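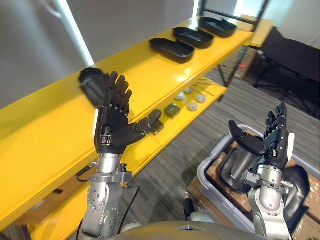 Yellow shelf, black parts, and whether one row counts as a system

Board: Workshop and Storage > Shelving
Posted November 13, 2020

bijan_t
Two-tier unit, bright yellow, against my preferences. The colour was decided before I got a vote. Top shelf has the four black moulded pieces for the Toltlow job in a row with a gap between each. Lower shelf has the small stuff. There's also a light grey bin, which I have been told is "for now".

Questions for the brains trust:
1. Leave the black pieces out with all that air between them, or nest them and get half a shelf back?
2. Does the small stuff need its own bin, or am I just building a nicer junk drawer?
3. Anyone taken the shine off a shelf like this? Under overhead lights it's like reading off a wet road.

SalimK
Nest them. You're paying rent on that air.

zydrunas.p
Don't nest them. Nested mouldings scuff on the flanges, and glossy black shows every mark you ever made. I had a stack of them out of Vaher that looked as if they'd been stored in a gravel pit. They'd been stored in each other.

SalimK
Tissue between them. Fixed.

zydrunas.p
Then you own tissue. Where does the tissue live?

SalimK
In the grey bin, obviously.

Sigita S
The grey bin is how it starts. I labelled one "misc" in September and I'm now frightened of it. For question 2, get shallow open boxes, one per kind of thing, and put up with the fact that they look a bit like a school art room. If you can't see the bottom of the box it's too deep.

On 3, a matte shelf liner. Ugly, cheap, works. Cut it a touch short of the lip or the front edge curls and you'll spend the rest of your life pressing it down with your thumb.

cvalderrama
Contrary opinion: leave the colour and the shine alone. Black on yellow is the easiest thing in the world to check from the doorway. We went the other way and bought a charcoal unit for charcoal parts, and now stocktake is done by feel.

How deep is the shelf? If it's the 700 you could run them in two rows and still have room.

bijan_t
It is the 700. I did try two rows. The back row immediately became a place where things go to retire. I'd reach over the front ones, nudge them, straighten them, forget what I'd come for.

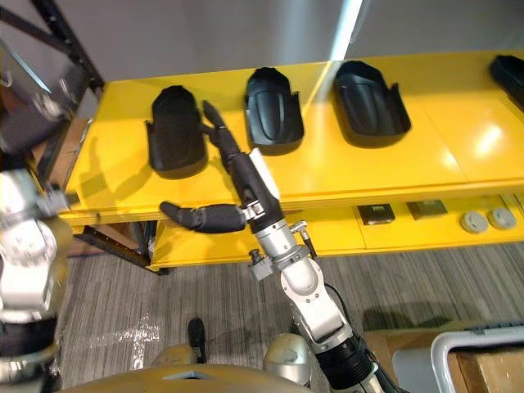 So I'm back to one row along the top and I've spaced them so I can get a hand in beside each one without bumping its neighbour. That uses the whole shelf for four objects, which I accept is a lifestyle choice. I'd planned to add a second unit next to it, but the pair come to 3000 long and the wall is 2780. I measured the wall after ordering. Please form an orderly queue.

SalimK
Two hundred and twenty short! Did you measure with your arms?

bijan_t
With optimism.

cvalderrama
Put the second one on the return wall and call it an L. People pay extra for an L.

zydrunas.p
He'll lose the corner. Corners in an L are where the back row goes when it wants more privacy.

Sigita S
Before you buy or return anything, do the lower shelf. I'd bet both of the small dark bits down there haven't been picked up since you moved in. Take everything off, wipe it, and only put back what you can name out loud. Anything you call "that little one" goes in the bin, and I mean the rubbish bin.

bijan_t
I can name most of them. One is definitely a square.

Sigita S
Bijan.

SalimK
Still say nest them, for the record.

zydrunas.p
For the record, still gravel pit.

bijan_t
Right. Liner ordered from Flulenar, in grey, despite cvalderrama's excellent point, on the grounds that I'm sick of squinting. Black pieces stay in a single row. Small boxes next week if they've got the shallow ones. The spare unit is in the hall if anybody near the depot has a wall that's 3000. Comes in yellow.

cvalderrama
What do you want for it?

bijan_t
Make it go away and we'll call it square.

Sigita S
You've already got one of those.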